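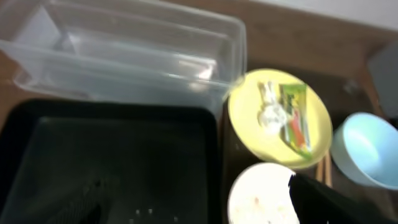 What does a late-night host do for the hour before the cameras go live? Auður Bech spends it reading the guest's old speeches aloud to an empty dressing room, at full volume, with her shoes off.

"I want to hear where they breathe," she says. "Politicians write a sentence one way and say it another. If I know where the pause comes, I know when I can jump in!"

Bech has been fronting Burkimura, the political talk show that goes out at 11 at night, since August, and it has been a joy to watch her grow into it. The first few programmes were stiff. Then came the long sit-down with the opposition leader, Dwight MacPherson, and suddenly people who hadn't watched a political interview in years were sending each other clips of one about harbour fees.

She laughs when I bring it up. "Harbour fees! I had 24 questions written down and I think I asked five of them. He was so much funnier than I expected, and then he'd slip in something quite hard and you'd have to go back for it."

MacPherson's party wasn't keen at first. His press officer, Ívar Kragh, wanted the questions in advance and was told he couldn't have them. There were three weeks of phone calls after that.

"Ívar was very polite about it," Bech says. "He rang, I said no, he rang again. In the end I think Dwight just got bored and said he'd come."

Newsletter: get our television and politics round-up by email. You can unsubscribe at any time.

The show is made in front of a studio audience of 200, and she insists on keeping the house lights up so she can see them. Her producer, Grímur Thygesen, fought her on this for a month – it looks flat on screen, he told her, and people scratch their noses – but she won.

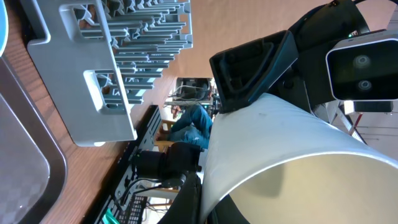 "I came from radio, where you never see a face," she goes on. "So when someone in row four folds their arms, that's gold to me. I'll change the next question because of it. Grímur hates that, he's got the running order taped to his desk."

Some viewers have complained that she is too friendly with her guests. The channel received 2,220 messages after the MacPherson programme, and she has read a good many of them.

"Half said I'd let him off and half said I'd bullied him. My mum said I needed a haircut."

She would like longer conversations next, 60 minutes with one guest and no band. Tove Steinarsdóttir, the finance minister, is top of her list and has so far said she is busy. Bech has started reading her speeches anyway.

"She hardly breathes at all," she says, delighted. "I've no idea how I'm going to get in."

18 comments · 73 shares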